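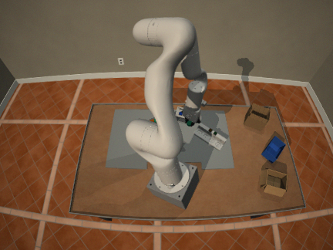 Sterine Matt Mineral Wall Paint

Maker: Stirnitz
Stocked at: Tikcombe trade counter and by post
Use: indoor walls and ceilings
Binder: potassium silicate with a small share of acrylic
Finish: dead flat
Data sheet revised: July 20, 2018

Sterine is a one-part silicate paint for indoor masonry, lime plaster, gypsum plaster and lining paper. It is supplied ready mixed. It bonds directly to mineral surfaces and forms an open coat that lets water vapour pass. On gypsum and paper the bond comes mainly from the acrylic share, and the matching primer must be used.

The paint contains no added solvent or plasticiser. It is alkaline when wet. Glass, glazed tile, natural stone and bare aluminium must be masked before work starts, as splashes etch the surface and cannot be polished out. Wear gloves and eye protection.

Pack sizes and order codes

Small tub, 2 litres – ST-2
Primer, clear, 2 litres – STP-2
Colour card, painted chips, full range – ST-CC

Larger tubs are filled to order. Ask the counter for the current lead time. Tinted paint cannot be returned.

Colour

The base is a soft white. Tinting uses inorganic pigments only, so the range runs to stone, clay, grey, ochre and muted green, with no bright reds or violets. The Chiu set of greys and beiges was added in March and is now mixed at the counter in all pack sizes. Chiu colours are given by name on the tub lid along with the batch code.

Silicate paint dries several shades lighter than it looks in the tub. Judge colour from a dry test patch on the actual wall, primed in the same way as the rest. A patch brushed on card will not match.

Slight cloudiness in the dried coat is normal for this type of paint and shows more in the darker greys. It comes from uneven suction in the plaster below. A second coat of primer reduces it. Buyers who need a fully even colour should look at the Stirnitz acrylic matt. 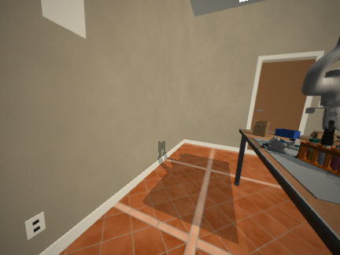
Side light is the hardest test for any flat finish. Where a window or a ceiling lamp throws light along a wall, every roller lap, filled hole and trowel line will show, whatever the paint. Sand filler flush, dust off and spot prime before the full primer coat. Roll the final coat from the light source inwards and keep a wet edge from corner to corner. Do not stop part way across a wall.

Surface preparation

New lime plaster: leave until fully cured and dry throughout. No primer needed unless suction is high.

New gypsum plaster: leave until an even pale colour. Remove any polished skin with fine abrasive. Prime.

Old emulsion: sound, matt coats can be painted over after washing and priming. Silk and vinyl coats must come off or be covered with lining paper.

Distemper: wash off completely. Do not prime over it.

Stains from smoke, water or rust: treat with a shellac-free stain block sold for use under silicate paint. Ordinary oil-based blocks are not suitable.

Application

Stir well by hand or with a slow paddle. Do not thin the final coat. The first coat may be thinned with primer, never with water. Apply by brush or medium-pile roller. Airless spray is possible; tip sizes are on the full data sheet. Leave overnight between coats. Do not apply in strong draughts or on heated walls, and switch off underfloor heating the day before.

Clean tools in water straight away. Dried silicate cannot be softened.

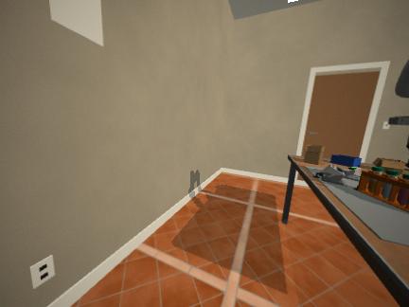

Edges should be planned before the first tub is opened. Most complaints passed to our technical desk concern the line where the wall meets joinery or fittings, and very few concern the wall itself. The corner shown is a typical case: white skirting follows the foot of the left wall and carries on under the far wall, and a white plate with two small black sockets sits low down on the left. Tape the top edge of such skirting with a low-tack tape rated for alkaline paint, and pull the tape while the coat is still damp. For the plate, isolate the supply, loosen the screws and ease the plate forward so that the coat runs behind it. Refit only when the wall is dry. Skirting that is still to be painted should be finished first and left to harden.

Technical data

Wet film per coat: 100 microns
Coverage: 300 millilitres per square metre for two coats, smooth plaster
Weight of small tub, pigment and water included: see label
Wet scrub class: 2
Reaction to fire: see certificate, sent on request
Storage: frost free, lid sealed, plastic tub only

Coverage on rough or thirsty plaster will be lower. Run a trial area before ordering for a large job and order the whole amount in one batch.

Touching in

Keep a sealed jar from the same batch. Small marks can be touched in with an almost dry brush, feathered outwards. Larger marks need the full wall recoated between corners. Greasy marks do not wash out of a flat silicate coat and should be lifted with a dry sponge first.

Known limits

Not for floors, timber, metal or plastic trim. Not for shower areas or splashbacks. Not to be mixed with tinting paste from other makers. Do not apply over silicone sealant; use a paintable acrylic type and let it cure.

Delivery and questions

Orders of 620 pounds or more are sent carriage free on the mainland. Tubs are not shipped during hard frost.

Technical questions: Kwan-ho Kuo, Tikcombe counter
Colour matching and Chiu samples: Garnet Gauthier

Please have the batch code ready. It is printed on the lid, next to the colour name.

Related items
Stirnitz clear silicate primer
Stirnitz acrylic matt
Alkaline-rated masking tape
Lining paper, heavy grade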